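October, notebook, late morning

Starting a fresh page for the neighborhood mood project, because the last one got so full of arrows that even I couldn't follow it. Wichai asked me to write down the labeling trouble properly while it's still fresh, so this is mostly for him and for Nantana, and a little bit for me in a month when I've forgotten why we did any of it.

Where we are: Nellia finished pulling public posts overnight and everything is sitting in the shared folder under "pull 3." The question is still the one we started with, whether people write differently about the place they live when the weather turns, and whether you can see that in short posts without fooling yourself. I'm still hopeful! I'm also more careful than I was in the summer, when I made that lovely map and then found out half of the gloom in it came from one transit alert account.

Labeling round

Wichai and I each read the same 164 posts and marked them as content, annoyed, worried or none of these. We did it separately, no peeking, and compared over coffee. We agreed nicely on annoyed (people are very clear when they're annoyed, bless them) and did much worse on worried. Going back over the disagreements, nearly all of them were jokes. Somebody writes that they will perish if the bakery line gets any longer, and I call that content and Wichai calls it worried, and we both have a perfectly good argument for it.

Nantana sat in for the last part and suggested we split the question in two: first, is the writer being playful, yes or no, and then the mood. I resisted this for a good ten minutes, mainly out of tiredness at the thought of relabeling, and then we tried it on a handful and it went so much more smoothly that I gave in. So the sheet now has a "playful" column to the left of the mood column. Please fill it in first, even when it feels silly.

Things that went wrong with the pull

The Jirkine filter, which is supposed to drop reposts, is dropping replies too whenever the reply quotes the whole original. I only noticed when a long argument about leaf blowers turned up with one side missing. I've switched it off for now, and we'll take reposts out by hand with the matching script. It's slow but I trust it.

Emoji are coming through as blank squares in the older files. Wichai thinks it's the export step and not the posts themselves, and he is going to redo one file with the other setting to check. Until he has, please don't label anything from the older files. A post that says "great" and then a blank square could be any mood at all.

Place names are a headache as well. "Ekanayake" is both the street we care about and a fairly common last name, so our street count was full of people congratulating each other on weddings. I've added a rule that it only counts with a street word or a shop name close by. It will miss a few real ones and I can live with that.

Small ideas, not for now

Nantana would like to look at time of day. My hunch is that the evening posts are longer and softer, but I've had hunches before – see the map. She'll make the hourly table from the posts we've already labeled, so we aren't tempted to go fishing in the big set.

I'd also like to read whole threads now and then. A single post pulled out on its own feels a bit like hearing one line of a phone call, and a couple of the ones I marked as annoyed read quite tenderly once I had looked at what came before them.

Snacks came up as a possible easy topic for the next practice batch, as people write about them all day long and hardly anyone minds being read on the subject. I'm in favor. Nantana is writing the word list and has promised to keep it short.

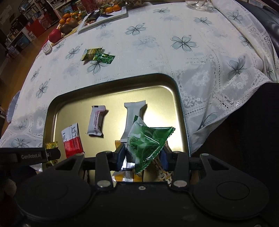 To do before the next round

Wichai: redo the one older file and tell us whether the squares go away.

Nantana: hourly table, snack word list, and a second look at the playful examples in the guide. I'd like up to 4 for each mood, with at least one that's truly hard.

Me: write the street rule into the guide in plain words, rerun the matching script with Jirkine off, and ask the Vomance people if their sentiment scores treat "sick" as a good thing or a bad thing. I've been meaning to ask for ages and keep getting distracted by the scores themselves.

Added at 4: matching script is running, very slowly. Left it going on the desk machine, please don't restart that one.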